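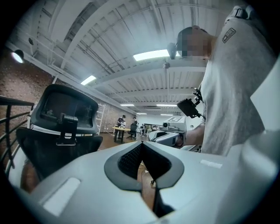 Before you record: setup and good practice for hand-held gripper sessions

These steps cover operators using the two-handed kit in the upstairs room at Stirkosska. They apply to everyone who picks up a gripper, including people who are only trying it for a few minutes. If you work at the Taleck site, your floor rules are different, so ask there for the local sheet.

What you need

Two grippers, left and right
Shoulder straps with the chest bracket
Headband camera
Lint-free cloth
The session log

Step 1. Check the finger pads

Open and close each gripper by hand before you put the straps on. Look at the textured surface on the inside of the finger. Dust, tape residue and food grease all change how an object sits in the grip, and the recordings can't be corrected for that later. Wipe the pads with a dry cloth. Don't use alcohol on them.

If a pad is lifting at one corner, tag the gripper and take another one. Do not glue it yourself. Mounir Sqalli handles pad changes and will write the new pad in the log.

Step 2. Put on the straps and route the cables

Buckle the straps first, then attach the chest bracket, then the headband. Run cables behind the arm and leave enough slack to reach over your head. A cable that pulls tight when you reach will turn the camera a little each time, and you may not notice until the session is over.

Raise both arms, lower them, and turn at the waist both ways. If anything catches, fix it now.

Step 3. Check the markers and lenses

The printed marker on top of the camera unit must be flat and clean. No stickers, no pen marks, no fingers over it while you work. Wipe the lens with the cloth only. Sleeves are fine as long as they stay clear of the lens when you bend your wrist.

Step 4. Clear the walking area

Walk the route you plan to use once with empty hands. Push chairs in, and keep at least 2 meters between you and any other operator. You will be looking down at your hands a lot, so stay well back from railings and stairs when you are handling an object.

People who share the room must be told before recording starts. They may ask to stay out of it, and you should wait or move if they do. Faces are blurred before any file leaves the team. That step does not replace asking. 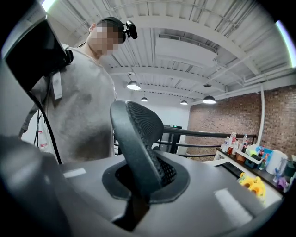
Gripper finger and ribbed grip pad, with the operator wearing the headband camera.

Step 5. Record

Say the task name out loud and begin. Move at a normal pace. If you drop something, pick it up and carry on, then note the drop in the log. Don't delete the take.

Stop after 11 takes and put both grippers down for a break, even if you feel fine. Wrist strain builds up slowly with this kit.

Step 6. Put everything away

Take off the headband first, then the grippers, then the straps. Copy the files to the Ultetti folder and check that the number of files matches the log. A gripper that has passed 200 takes goes on the service shelf with a note.

Questions about consent or room use go to Consuelo Puma. Kit problems go to Mounir. The last operator on Sunday also plugs in the chargers.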